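Wuvix Guest Flat Handbook
Section 3: The wooden table – setting up, daily cleaning and care of the surface

Revised November 14, 2024
Prepared by Kyrylo Symonenko, checked by Ryszard Żak

3.1 What this section covers

This section is for the persons who prepare the flat before a new guest comes, and also for guests who stay longer and do their own cleaning. It tells how to clear the table, how to wipe it, how to look at the surface and what to do with small marks. The chairs are in section 4. The glass shelf in the hall is in section 6, please do not use the instructions from here for the glass.

The same type of table is in the Okonkwo rooms and in the Kisanent rooms. In the Okonkwo rooms the table stands near the window, so you must read part 3.6 with attention.

3.2 What you need

Before you start, take these things from the cupboard under the sink:

2 soft cotton cloths, one for damp wiping and one for drying
a small bowl with lukewarm water
the Cakby wood soap (the bottle with the measuring cap)
a soft brush, or a dry paintbrush
felt pads for under the things that stay on the table
a wooden or cork mat for hot dishes

CAUTION: Do not use the green side of a kitchen sponge, steel wool, scouring powder or any spray for bathroom. The finish of the table is thin. When it is scratched, it can not be repaired with cleaning, only with sanding of the whole top.

3.3 Clearing the table

1. Take off cups, plates and food first. Bring them to the kitchen.

2. Move papers, books and keys to the sideboard. If the guest is still living in the flat, keep the papers in the same order as you found them.

3. Lift every object straight up with two hands. Do not pull it over the wood. One grain of sand under a flat object makes a long line in the finish, and you will see this line every time when the lamp is on.

4. If a computer, a tablet or another thing with a cable is on the table, disconnect the cable at the wall side first. Guests' computers stay closed and you do not open them.

5. Turn each object and look at its under side. If there are small stones or crumbs stuck there, remove them before you put the object somewhere else.

Note: When a larger object belongs to the guest and you have no permission to move it, clean up to its edge and leave it. Write this in the room book with one short sentence, for example "Left corner not cleaned, guest's things".

3.4 Dry cleaning

Always do the dry cleaning before the wet cleaning. Water together with dust makes a grey paste, and this paste goes into the pores of the wood.

1. Brush the crumbs from the middle to the long side of the table and catch them in your hand or in the dustpan.

2. Take the dry cloth and go over the whole top, following the direction of the grain. Do not make circles.

3. Fold the cloth so that a clean side is out, and do it again along the edges.

4. Look at the surface from a low position, with your eyes near the height of the table top. Daylight from the side shows dust much better than the ceiling lamp.

It is easy to think that a small dark point is dirt when it is a part of the wood, or the opposite. The wood has also darker places with a tight, curled grain. They are natural and must not be rubbed. Compare what you see with the picture before you continue.

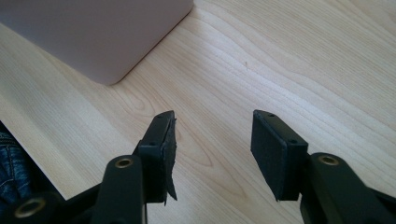 Fig. 3-1. Table top in daylight. Fine wavy grain with darker curls, and one tiny dark speck on the wood.

To find out what a dark point is, do the following:

1. Touch it with the tip of a clean finger. Crumbs and dust can be felt, and usually they move.

2. If it does not move, put one drop of lukewarm water on it, wait until you have counted slowly to ten, and wipe it with the damp cloth.

3. If it is still there and the surface feels flat, leave it alone. It is very probably in the grain.

4. If it is still there and you feel a small hill, continue with part 3.7.

CAUTION: Do not scratch a dark point with your nail, a knife or a coin.

3.5 Damp cleaning

1. Put one cap of Cakby soap in the bowl of lukewarm water. More soap does not clean better, it leaves a film on the wood and the table becomes sticky after some days.

2. Put the first cloth in the water and press it out very well. When you hold it up, no drops may fall.

3. Wipe the table in long strokes along the grain, from one short side to the other. Start at the side which is far from the door.

4. After each half of the table, rinse the cloth and press it out again.

5. Dry immediately with the second cloth. Do not let the table dry alone.

6. Wipe also the edges. Fingers touch the edges more than the middle, and there is more grease on them.

7. Leave the table empty for 53 minutes before you put things back. The kitchen timer has this time already stored on button 2, you only press it once.

Note: People asked why 53 and not one hour. The timer was set like this by the previous team and we kept it. One hour is also good.

If you see dull stripes when the table is dry, there was too much soap. Repeat steps 2 to 5 with clean water only.

3.6 Light and heat

Light wood changes its colour slowly when the sun comes on it. A place which is covered all the time will stay paler than the rest, and after some months you can see the shape of the object when you take it away. This happened already with a fruit bowl in the Okonkwo rooms. We could not remove the ring.

To prevent it:

1. Each time when you clean, put the fruit bowl, the tray and the lamp back in a slightly different place.

2. Close the thin curtain between two guests, when the flat is not used.

3. Do not leave a tablecloth on the table for the whole season.

4. Turn the table, so that the other long side is to the window, every November. You need two persons for this. Lift it, do not push it. Write the date in the room book.

For hot things the rule is simple: everything that comes from the cooker or the oven stands on a mat. Tea cups must have a saucer. Also a computer which is working for many hours can make the wood warm under it, so please ask long-stay guests to use the stand from the sideboard drawer.

3.7 Small marks and how to treat them

White ring from a cup. Wait one day first, many of them go away alone. If not, rub it very lightly with a dry cotton cloth along the grain. Do not use mayonnaise or toothpaste, even if you have read about it.

Dried food or glue. Lay a damp cloth on it for 3 minutes, then lift the soft part with the edge of a plastic card. Hold the card flat. Repeat if necessary and dry the place well.

Grease. Use the damp cloth with one drop of soap directly on it. Wipe a larger area than the spot itself, so that you do not make a clean island with a border.

Ink from a pen. Do not try. Cover the place so that other persons do not rub it, and call Ryszard on the internal number 328.

Scratch which you can see but not feel. Write it in the room book, no treatment.

Scratch which you can feel. Write it in the room book with its place and length, and inform Ryszard before the next guest comes.

CAUTION: Do not put furniture oil or wax on the table. The finish is closed and does not drink the oil. It stays on top and takes all the dust.

3.8 Putting things back

1. Check with your palm that the surface is dry and not sticky.

2. Check the felt pads under the lamp and the tray. Replace a pad when it is thin, hard, or when it comes off on one side. A loose pad collects sand.

3. Put the guest's things back where they were, with free space to the edge of the table so that nothing can fall when someone walks past.

4. Wash both cloths in hot water without softener and hang them open. Do not put them wet in the cupboard.

5. Sign the page in the room book.

If there is no more soap or no more felt pads, write it on the list inside the cupboard door. New Cakby bottles are delivered together with the laundry.

Section 4: Chairs and bench, see next page.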